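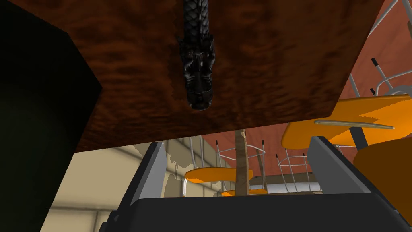 4. Construction and Simulated Bench

4.1 Mechanical build

The Warum arm was assembled at the Clistcombe shared workshop on a bench that other members also use. This fixed two design constraints before any part was drawn. The arm had to come off the bench in one piece at the end of each session, and no operation could depend on a machine that the workshop does not own. The base plate is therefore held by two screw clamps, and all structural parts were either printed, sawn from flat stock, or bought. The drill press was the only tool used to a tolerance that mattered.

The arm has 7 actuated joints, excluding the gripper. The shoulder and elbow use geared hobby servos with metal output shafts. The wrist joints use a smaller type from the same supplier, Dreltley, and share a single power line. Early wiring followed the outside of the links and was pulled loose whenever the forearm rolled past its middle position. In the final version the cable enters the forearm through a slot cut behind the elbow bracket, makes one slack loop, and exits under the wrist plate. The loop needs to be tied at the elbow end only. Tying both ends transfers the strain to the connector.

The gripper, referred to below as Bae, is a parallel design with two plate fingers driven from a common housing. Finger stroke is 89 mm, measured between inner faces at full opening. The fingers are flat and uncoated in the baseline version. We tested strips of bicycle inner tube on the inner faces and found that they improved the hold on sawn wood, but the added thickness changed the closing position and the calibration had to be repeated each time a strip was replaced. The results in Section 5 use bare fingers throughout.

Backlash was measured at the fingertip with a dial gauge mounted on the bench. The largest contribution came from the shoulder, as expected from its distance to the tip. Shimming the shoulder bracket with drink-can metal reduced the play, and the shims were left in place. The elbow was not shimmed. Its play is smaller than the error in our joint zeroing procedure, which is done by eye against a scribed line.

4.2 Camera placement

A single camera is carried on the wrist, behind the gripper housing, and looks along the fingers. We considered a second, fixed camera over the bench and rejected it on practical grounds. The bench is cleared between sessions, and a fixed mount would have required a new extrinsic calibration at each setup. With the wrist camera, the transform between camera and fingers is set by one printed bracket and survives removal of the arm.

The cost of this choice is that the view is always partly occupied by the gripper. The housing and both fingers remain visible at full opening, and the usable area for planning is mainly the region between them. When the wrist rolls, the background rolls with it. A policy that has learned to expect the bench below and the room above will receive input that violates both expectations during any reach under a raised surface. Such reaches are common in our task set, which includes picking up dropped fasteners from beneath a shelf and holding a bracket against the underside of a panel.

4.3 Simulated bench

The simulated bench reproduces the arm geometry from the same files used for printing. Joint limits were entered from measurement, as the printed stops do not fall where the drawing places them. Servo behavior is modeled as a rate-limited position controller with a fixed delay. We did not attempt to model gear wear or supply voltage drop.

Rooms and furniture were taken from a general set of indoor models and placed without regard to whether a home workshop would contain them. Our first scenes were careful copies of the Clistcombe bench, and the detector trained on them failed as soon as a member left a coat over the vise. A varied background was judged more useful than a faithful one. Hadiza Amadi assembled the final set, in which each scene combines a large work surface, at least one object on or against it, and furniture in the surrounding space.

Figure 4 shows a wrist-camera render from this set, with the fingers open and the camera below a large tilted board. The room appears inverted. A black dragon-like carving lies against the wood near the top of the view, its head pointing down, while the space between the fingers is largely taken up by chairs with orange seats and thin metal legs. The shadow under the board darkens the gripper housing and the inner faces of the fingers, leaving their outer edges brighter.

Figure 4. Simulated wrist-camera view with Bae open beneath a tilted board.

Three properties of this kind of view affected the design of the perception stage. The first is scale. The board fills most of the upper part of the image, and its edge runs diagonally. A plane fit seeded with the assumption of a horizontal support will either reject it or settle on the wrong surface. We replaced the horizontal seed with a random one and accepted a longer fitting time.

The second is color. The orange seats are the most saturated regions in Figure 4, and the initial grasp scorer, which had been tuned on brightly colored test blocks, ranked regions of this kind above darker objects at closer range. Dark carved objects were particularly affected. Their surface detail appears mainly as gray highlights, and the scorer treated these as separate small pieces. Color was removed from the scoring input after the first training run. Depth edges and finger clearance were kept.

The third is thin structure. Wire chair legs and narrow poles lie between the fingers in image space without being anywhere near them in the scene. In a single view the clearance check cannot separate a thin member in the background from one that would obstruct closing, unless depth at that pixel is reliable. In simulation it is reliable by construction. On the physical arm it is poor for any member narrower than the finger plates. We therefore dropped depth at random along thin edges during training, following a suggestion from Tõnu Bite, and required the policy to take a second view after a small wrist movement before committing to a grasp.

4.4 Data generation

The training set contains 684 simulated episodes. Each begins with the gripper open and the arm in a random pose from which at least one object is visible to the camera. Poses that place any link inside furniture are discarded at generation. Poses with a finger touching the work surface are retained, as they occur often on the real bench and the controller must be able to back out of them.

Lighting was kept even in most scenes. Strong directional light was tried and produced shadows of the fingers that the segmentation stage labeled as extra fingers. Masking the gripper by its known geometry solved this for the fingers themselves but left the shadows. The matter was not pursued, and scenes with strong directional light were excluded.

Wood textures were varied across scenes. Heavily figured textures caused the feature tracker to report motion along the grain when the camera was stationary relative to the board. Gwenllian Penry traced the fault to texture filtering at shallow angles and not to the tracker. Raising the filtering level removed most of it. The remaining drift is below the joint zeroing error described in Section 4.1 and was left uncorrected.

4.5 Transfer to the physical arm

Transfer was carried out over 7 evening sessions in August, with the bench shared as usual. Obadia Khaemba operated the arm and Triin Butkienė kept the log. Each session began with joint zeroing, followed by a check in which the gripper closed on a steel rule clamped upright. If the fingers met the rule unevenly, zeroing was repeated.

The first two sessions produced no usable grasps under the raised panel. The log attributes this to the order of wrist motions. In simulation the wrist was free to roll at any height, whereas on the bench the cable loop caught on the panel edge when the roll was commanded late. The planner was changed to complete the roll before the forearm passes the edge. No retraining was needed, and the same policy weights were used for all remaining sessions.

One servo was replaced during the trials after it began to hunt around its target under load. The replacement had a slightly different center position, and episodes recorded before and after the change are reported separately in Section 5. The old servo held its position normally when tested off the arm on Friday of the same week, and the cause of the hunting has not been established.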